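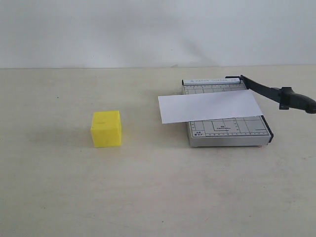
## Cutter cell, Lotside bench: grip fault (August, 14:20)

Run 474 stopped with the fingers closed on the black tube. The Grernex controller logged a force fault at 3000 counts; the limit is 4000. Arm power off by hand. 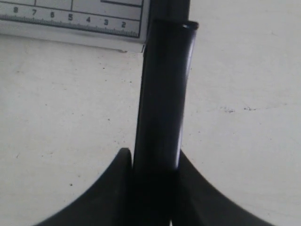 Ansari's view is that the limit never loaded after the restart and the old value, 1690, was still live. Plausible. Check the parameter file against the controller before the next run.

Stop distance near the blade is also too short. 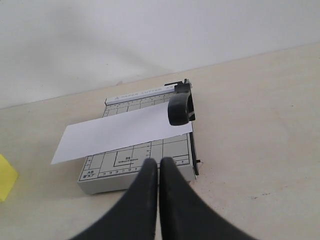
Until it is changed, no hands on the paper with the arm powered. Fault log copied to Clasdale.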